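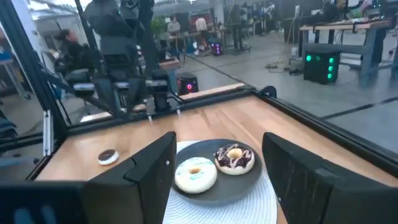
Dindside pastry trail says it is a hit. The numbers are thin.

May 5, 2025

The Dindside Pastry Trail has put out its first results since it opened in November, and the press release calls them a triumph. Visitors have "flocked" downtown, it says, and the trail is "changing how the region thinks about dessert." The release runs four pages. The part with numbers in it takes up half of one.

The main figure is 3,292, the number of people who picked up or downloaded a trail passport over the winter. The passport is free. It lists 43 stops, mostly bakeries and coffee shops, with a few gas stations that sell baked goods by the register. Anyone who collects 30 stamps gets a tote bag and a spot in a drawing.

How many people have collected 30 stamps? The release does not say. Fivmont, the marketing firm that runs the trail for the Dindside downtown association, said by email that it is "not tracking completions at this stage." It is giving out the tote bags, though, so somebody must know how many are left in the box.

Fivmont also could not say how many of the passport holders came from out of town. This matters, since bringing in outside money was the whole pitch when the trail was approved last year. The sign-up form asks for an email address and a favorite frosting. It does not ask for a zip code. A person who lives two blocks from Main Street and has bought a bear claw there every morning for years would count as a trail visitor, same as a family that drove in from Clevach for the weekend.
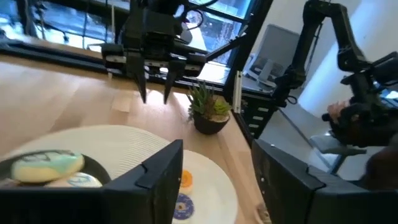 Black grippers at a light wooden tabletop.

Each shop pays $300 a year to be on the map. For that it gets a window sticker, a rubber stamp and one post on the trail's social media page. Several owners told us they signed up because the shop across the street had.

Opinions on whether it pays off are mixed. The counter staff at Ní Bhriain, the bakery by the old post office, said they stamp a fair number of passports and that most of them belong to regulars. One owner near the rail station said she had seen new faces in December and put it down to the holiday lights. Another said he had used his stamp so little that the ink pad dried out. A third was very happy and plans to renew, and said weekend sales were up a good bit over last spring. He also moved to a bigger storefront in that time and started opening on Sunday mornings, so it is hard to know what to credit.

The release does claim a boost in sales across the trail. Asked where that came from, Fivmont said it was based on a survey of member shops. Asked how many shops answered, it said "a strong share." We asked to see the survey and were told it was being formatted.

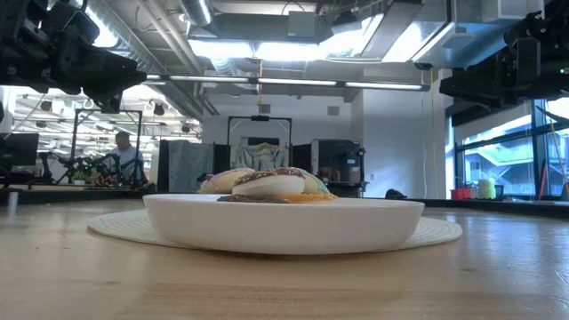 None of this means the trail is a bad idea. Downtown has plenty of good baking in it, and people like a reason to walk around and eat something. The cost to the public has been small so far, mainly printing and the signs on the parking garage. But the association now wants the city to pay for a second year, with a bigger map, a paid "trail ambassador" and a fall launch party, and it is using these results to make the case.

Clevach tried something close to this with soup. That trail lasted two winters. Its signs are still up, and at least two of the places on them have closed. The Dindside proposal does not mention it, and does not say what would count as the trail not working.

It would not take much to find out. Add a zip code to the form. Count the tote bags. Ask every shop for the same two months of sales from before and after, and print the answers even if they are dull. Fivmont said it would "explore deeper data tools" if the second year is funded, which puts the proof on the far side of the check.

The city is expected to take up the request before the summer break. The full proposal can be read at the clerk's office during normal hours. It is not online.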